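Workshop Notes Cells Grippers Cables Archive
Workshop Notes > Two-arm cell > Resetting after a finger change
4 min read

Resetting the two-arm cell after a finger change

New fingers never sit quite where the old ones did. The arm doesn't know this. It will go on believing in the old fingers with the calm of a man giving directions in a city he left years ago, so the job of breaking the news falls to you.

You need a hex key, two paper cups, the small round puck, and the patience you were saving for something nicer. Allow 20 minutes per arm.

1. Park both arms and press the stop. Press it even if you are in a hurry. Jozef Van Hecke was in a hurry once and now tells the story at every induction.

2. Check that the cable above the wrist has a generous loop. If it goes tight when the wrist turns, it is too short, and zip ties will not make it longer.

3. Seat the new fingers and do the screws up a little at a time, alternating sides. Finger tight plus a quarter turn. The blue lattice ones flex, so push on the base when you test them, never the tip.

4. Release the stop, open both grippers all the way, and set the cups upright near the far edge of the table with the puck down by the left gripper.

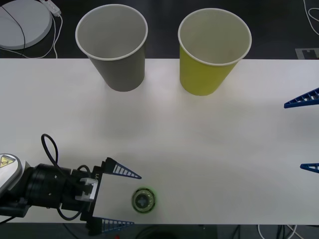 5. Jog the left arm in at the slowest speed until the fingers are on either side of the puck. Close in small steps. If one finger touches well before the other, the puck will slide, and you have a centering error. Back off, loosen, reseat, and say whatever you need to say.

6. Once both fingers touch together, save the closed position. Then save it again under a name you will recognize next month. Weronika Sowa found a file here called "final_good_USE" and it was neither of the first two.

7. Do the cups last. Paper is a fine judge of grip force: too much and the rim folds. Start low and go up until the cup lifts without slipping.

8. Repeat for the right arm. The offsets do not carry over, however much the two look like twins.

The cycle counter is in the maintenance menu. We swap fingers at 4000 closes and look them over every 400, mostly for tears where the lattice meets the base. The set we just retired from the right arm made it to 1098 before someone drove it into the table. 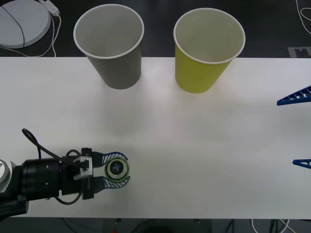
Lunton, July

Two additions from Princess Agbayani, who did the last change without me and had a better time of it. Route the floor cables before you start, because you will be walking there with your eyes on the pendant. And wipe the finger pads with a dry cloth before step 5. Hand grease is enough to spoil the grip reading.

If the counter won't reset, power the controller off at the wall, wait a minute, and try again. Failing that, ask Sivaprasad Pisharody, and bring the old fingers with you. He will want to see them.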